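The Inventory at Dramville

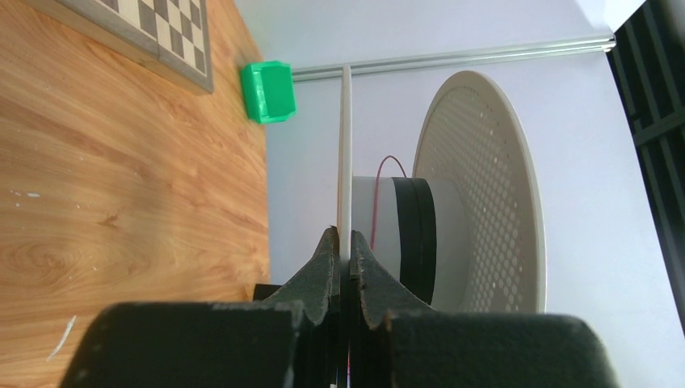

To whom does the contents of a common room belong once the residents have left it?

Under the rules of the Dramville Residence, the contents pass to the house, and the house must write them down.

Glória Sequeira had read the rule aloud to her new clerk on 13 January 2020, and she did not propose to read it again. Marius Ciobanu sat at the wooden table with the register open at page 271. He had been instructed to use black ink and to refrain from remarks.

"Item," said Miss Sequeira. "One table."

"One table," he wrote. He passed his thumb over a dark knot in the grain. "Is the condition to be stated?"

"Fair."

"And the white marks?"

"Fair includes marks."

He proceeded to the board. It was a thick wooden thing, built like a box, with squares of cream and a greyish brown, and according to the previous register it had been presented to the house by the late Leopold Ortner. The entry was in Mr Ortner's own hand. It stated that the board was to remain in the common room and that the game then in progress was to be completed.

"Which game?" asked Marius.

Miss Sequeira took the old register from him. She had served the residence under two wardens and believed herself familiar with every entry in it.

"His opponent was Mr Kozma," she said at length. "Kornél Kozma, of the second floor. They played after supper. I understood that the matter had lapsed."

"It says completed."

"I can see what it says."

The regulations made provision for lost keys, for damp and for the keeping of birds. They made none for an unfinished game. Miss Sequeira considered a letter to the warden, Mrs Damasceno, who would reply in May – if she replied at all – and ask for it in duplicate.

"Does Mr Kozma still reside with us?"

"Room five," said Marius. "He takes his meals upstairs."

She removed her spectacles and put them in their case.

"Enter the board as on loan," she said. "Then go up and enquire, with the compliments of the house, whose turn it was."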